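Teaching two arms to pack a resuscitator
3 min read

Since September the handling group at Tirkico has been working on a job that most hospital stores staff could do half asleep: pick up a bag-valve resuscitator, sort out the end fittings, and put it in a tray. Rajitha Haque and Nimal Mollah are teaching it to a pair of robot arms by remote control, in simulation for now. The real cell at Lirkach will not be free until the packing line there has been moved.

The operator sits at a desk with two hand controllers, one for each arm. Whatever the hands do, the grippers do. Every attempt is recorded from start to finish, with the joint positions and the view from each virtual camera, and the good ones go into the set that the control software learns from.

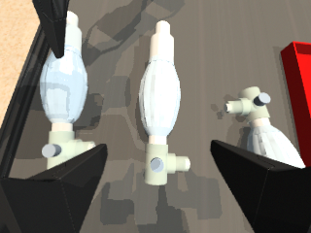
Between the fingers: a view over the tabletop, with the edge of the red tray on the right.

Bag-valve units are awkward things to pick up. The bulb is wide and ribbed, the valve has a port sticking out to the side, and the end you want is often facing away from you. Nimal spent his first week grabbing by the bulb, as you would by hand, and found that the unit rolled whenever he let go a little early. He now teaches people to approach slowly and close on the narrower parts.

A session works like this. The units are set out on the table in a new arrangement, and the operator gets a few seconds to look before recording starts. One arm steadies the unit while the other deals with the end piece. 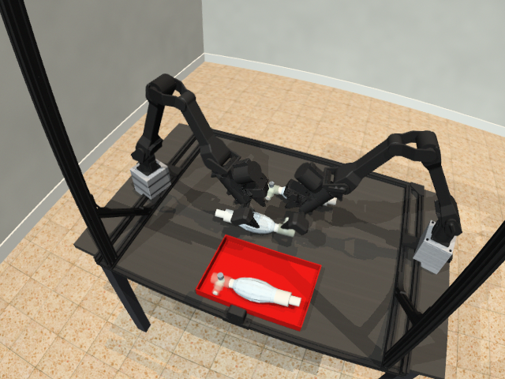
The two-handed part takes most of the practice. New operators tend to move one arm, stop, and then move the other, and the software learns the stopping along with everything else. Rajitha asks them to keep both hands going, even if it means working at half speed. She also asks them not to correct a bad grip by shaking the unit loose. If the grip is bad, open, back off and go in again, and leave the retry in the recording. We want some of those.

By the end of the last round we had 400 recordings, of which 115 were thrown out. Most of the rejects were down to a lag in the left controller, which Drerard has now replaced. The rest were ordinary mistakes, such as a tray knocked sideways or a unit pushed off the table.

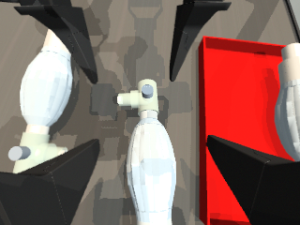 Both pairs of fingers open over the squeeze bags.

The close views matter more than we expected. From a distance the valve end and the far end can look much alike, especially when an arm is in the way, and early versions of the software often reached for the wrong one. Adding the views from the grippers helped with that. Shadows are still a problem, and we are changing the lighting between sessions so that the software does not come to depend on one pattern.

Starting positions are the other thing we vary. Units are turned end for end, moved nearer or further away, or laid in line with each other.
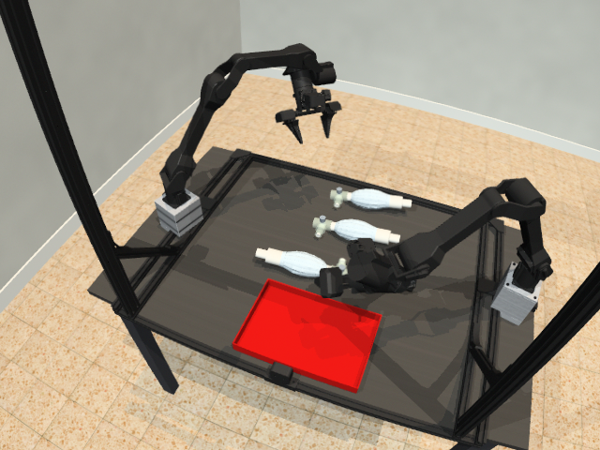
The next round will have five new operators, none of whom has used the controllers before. We would like a wider spread of habits in the recordings, including from left-handed people. Each operator gets a short practice run first, which is not kept. If you would like to take part, speak to Rajitha at the handling desk. You do not need any experience with robots, but you will need to sit still for an hour.

Comments

Thandeka Khumalo
Are the retries marked in the recordings, or does someone have to find them afterwards? On the Heitmann job we left it until later and regretted it.

Nimal Mollah
Marked as we go. There is a foot pedal for it.

Hefin Gronow
I did a session in the last round. The hardest part for me was judging depth on the screen. I kept closing the fingers too high. Is there any plan to try a headset?

Fathima Ranasinghe
Left-handed and happy to help. Mornings are best for me.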